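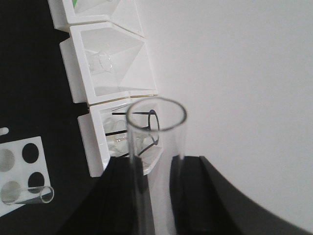 Huia Fairweather

Ticket subject: Turbidity and hydrocarbon readings missing or out of range, Besska Creek monitoring station
Status: Resolved, with one item carried forward
Opened: Apr 10, 2025

Summary of the report

The Sanden Watershed Office notified this desk that the downstream station on Besska Creek had stopped sending hydrocarbon readings to the public water quality page. Turbidity readings continued to arrive but stood fixed at 2000, the upper limit of the sensor. The upstream station, which uses the same model of logger, was reporting normally. The Office asked whether the public page should carry a notice, and whether the readings pointed to a release from the former fuel depot on the east bank.

Initial response

A notice was placed on the public page stating that downstream data were under review. The duty officer at Sanden was asked to inspect the creek on foot between the depot fence and the road bridge. The officer reported no sheen, no odor, and no distressed fish or birds. The ticket was therefore handled as a suspected equipment fault, and the spill response line was kept informed until the first field samples had been read.

Step 1. Remote checks

The logger was reached by modem on the second attempt. Battery voltage was within limits. The error log held 28 entries of the same type, each recording that the hydrocarbon probe had failed to answer within the time allowed. The first entry was stamped 1905, shortly after the evening cleaning cycle. A remote restart was issued. Turbidity returned briefly to a plausible value and then rose again to the limit. The hydrocarbon probe did not answer.

Step 2. Site visit

The station was opened by two field staff. The wiper arm on the turbidity sensor was found resting across the optical window, held there by a mat of leaves and fine silt. This accounted for the fixed reading. The mat was removed by hand, the window was cleaned with a soft cloth, and the wiper was run through three full cycles without stopping.

The hydrocarbon probe cable was found to be worn through at the point where it leaves the conduit. Water had entered the connector and the pins were green with corrosion. The cable could not be repaired on site. A replacement was requested from the Bratska depot, where spare parts for all creek stations are held.

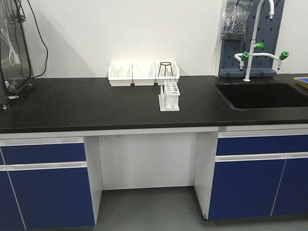
Grab samples were collected at the station, at the depot outfall, and at the road bridge, and were delivered under the usual chain of custody form. The form for the outfall sample lacked a collection time and was returned to the field staff for correction before the sample was accepted.

Step 3. Sample results

Petroleum hydrocarbons were below the reporting limit in all three samples. Turbidity at the station was slightly raised, consistent with the rain earlier in the week. The spill response line was advised that no further action was required of it.

Step 4. Replacement and calibration

The new cable was fitted and the connector sealed. The first calibration attempt was rejected by the logger with a slope error. The calibration file was found to be the one issued in December for the previous probe. The correct file was loaded and the calibration was accepted. Readings were then compared with those from the upstream station overnight and agreed within the permitted difference.
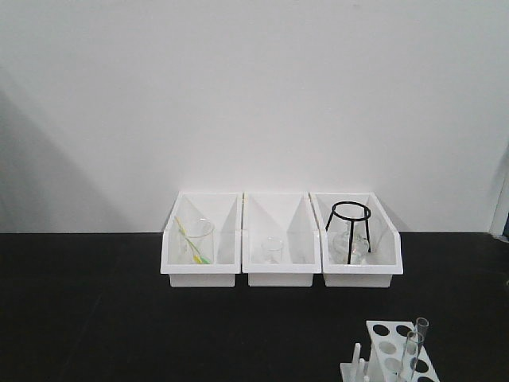 Data correction

All turbidity values of 2000 recorded during the fault have been flagged as invalid in the archive. They have been kept in the record and are hidden from the public charts. No hydrocarbon values have been estimated for the missing period. The notice on the public page has been replaced with a short statement explaining the gap.

Item carried forward

The conduit at this station has a sharp lower edge. The Ó Riain Bridge station was built to the same drawing and should be inspected for similar wear at its next scheduled visit. A separate ticket has been opened for that work.

Requester confirmation

The Sanden Watershed Office has confirmed that both readings are displayed correctly. Further questions should be added to this ticket within the normal reply period, after which it will close automatically.

Related tickets
Ó Riain Bridge station: conduit inspection
Besska Creek upstream: modem drops connection during heavy rain
Sanden public page: chart axis does not reset after flagged data
Bratska depot: spare probe cable stock
Old calibration files still listed after probe replacement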